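Pivdale Launches Bradholm, a Clothing Sorting and Folding Program for Households and Donation Centers

Free 2-part course and printed guide cover sorting, folding, small storage and passing clothes on

Sun 5 April. Pivdale, the home organization and textile reuse company, today announced the opening of Bradholm, a new program that helps households deal with piles of clothing at home and prepares unwanted clothes for donation. The program includes a free course taught in person, a printed guide, and a drop-off service for clothing that is clean and ready to wear.

Bradholm will begin at the Pivdale teaching room in Zisholm. Places are open to anyone over the age of 16, and there is no charge for the course or for the printed guide. Pivdale has set aside 400 places for the opening season.

The program grew out of the company's work with donation centers, where much of the staff's day goes to clothing that arrives mixed together. Shirts come in with bed linen, children's clothes with adult sizes, and single socks with everything. Staff at the centers have to pull each bag apart before anything can be put on a rack. Pivdale believes a good share of that work can be done at home by the people who own the clothes, if they are shown a method that is simple enough to keep using.

"Most people we talk to know how to fold a shirt," said Celeste Barreto, director of programs at Pivdale. "They get stuck before that. They have a heap on the floor or on a chair, and they don't know which piece to pick up first. So the course starts with the heap."

What the course covers

The first session deals with sorting. Participants are asked to bring one bag of clothing from home, unsorted and unfolded. Each person works on a soft mat laid flat, with the heap toward the back and open space in front. Pieces are taken from the top one at a time. Nothing is pulled out from underneath, as this tends to drag other pieces along and turn sleeves inside out. Each piece is shaken once, held up, and placed in one of four groups: wear, mend, give away, or recycle.

Participants do no folding during the first session. Instructors found in early classes that people who fold as they go slow down by the middle of the bag and often put the last third back in unsorted.

The second session covers folding and putting away. Instructors teach one fold for shirts and tops, one for trousers, and one for towels and other flat cloths. The folds were picked because they can be done on a bed, a table or the floor, and because the finished pieces will stand upright in a drawer. Thin and slippery fabrics are handled at the end of the session, when hands have had some practice.

Color also has a place in the method. Participants who share a laundry basket with family members are shown how to use the brightest pieces as markers. A strong red or yellow piece is easy to find in a pile, and taking these out early makes the remaining clothes easier to tell apart. It also helps keep strong colors away from pale ones before the next wash.

"I have three sons and a husband and we all put everything in the same place," said Puspita Hartono, who attended an early class in Zisholm. "I used to fold for a whole evening and then find out half of it didn't fit anyone anymore. Now we sort on Saturday morning and the boys do their own. The folding is not perfect. It goes in the drawer."

Small storage near the work

A section of the guide is given over to the small items that collect wherever clothes are sorted. Buttons, safety pins, stain sticks, lint rollers, tape and pens all tend to end up on the floor or under the pile. The guide recommends keeping them off the mat altogether. Open mesh baskets hung on a wall or rail are suggested for bottles, tubes and flat items, and a plain cup set in a corner is enough for pencils.

The guide also advises keeping a clock within view. Sessions at home are planned to last no longer than the time a person has decided on beforehand. Whatever is left in the heap goes back into its bag and is picked up again the next time. Rüdiger Baumgart, who wrote the guide, said this part drew the most comments from readers of the draft.

"Some people wanted a rule that you must finish," Baumgart said. "I left it out. A person who stops on time will start again next week. A person who is still folding at midnight usually won't."

The guide is printed in large type and lies flat when open. It includes a page of pencil checklists for each of the four groups, a size chart for children's clothes, and a short section on mending that covers loose buttons, open seams and worn elbows. Pivdale has printed 2000 copies for the opening. Copies can be collected at the teaching room or requested by mail.

Drop-off service

Clothing from the "give away" group can be brought to the teaching room during opening hours. Pivdale will pass it on to Rondonuwu, a clothing bank that supplies families, shelters and school wardrobes. Participants are asked to fold the clothes, keep adult and children's sizes in separate bags, and write the size range on the outside of each bag.

Mihret Tufa, intake manager at Rondonuwu, said sorted bags make a clear difference to her team. "When a bag says children's, ages six to eight, and that is what's in it, we can hand it to a family the same day," Tufa said. "A mixed bag waits. We have a shelf for those and it is always full."

Rondonuwu accepts everyday clothing in all sizes, along with towels, blankets and bed linen. It does not accept underwear that has been worn, clothing with broken zippers, or anything damp. Shoes should be tied together in pairs. Pieces in the "recycle" group can be left in a separate bin at the teaching room and will be sent for fiber recovery.

Materials for schools and employers

Pivdale will also offer the course to schools, housing associations and employers. The group version is taught over a single day and includes 100 copies of the guide, practice clothing in a range of colors and fabrics, and a set of mats. The practice clothing is second-hand and includes both patterned and plain pieces, so that groups learn to handle the kind of mix found in an ordinary home.

Folke Engström, managing director of Pivdale, said the company plans to add further locations once the Zisholm program is running at full size. "We would like to see how the drop-off works before we promise it anywhere else," Engström said. "If the bags that come in are as well sorted as they were in the early classes, we will open a second room. If they aren't, we'll change the course first."

How to sign up

Places can be booked at the teaching room desk or by telephone. Each booking covers both sessions. Participants who miss the second session may join a later group without booking again. Parents may bring children to the first session, and a table with coloring paper is provided.

Participants should bring one bag of clothing, no larger than they can carry by themselves, and wear something comfortable for kneeling or sitting on the floor. Chairs and raised tables are available for anyone who prefers to work at that height. Please mention this when booking so the room can be set up in advance.

About Pivdale

Pivdale provides home organization courses, printed guides and textile reuse services. The company works with households, schools and donation centers, and runs its teaching room in Zisholm.

About Rondonuwu

Rondonuwu is a clothing bank that collects, sorts and distributes everyday clothing and household linen. It works through partner shelters, schools and family services.

Press contact

Celeste Barreto, Director of Programs, Pivdale. Interviews with the instructors and visits to the teaching room can be arranged on request. Review copies of the Bradholm guide are available to editors. 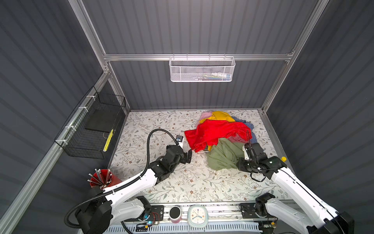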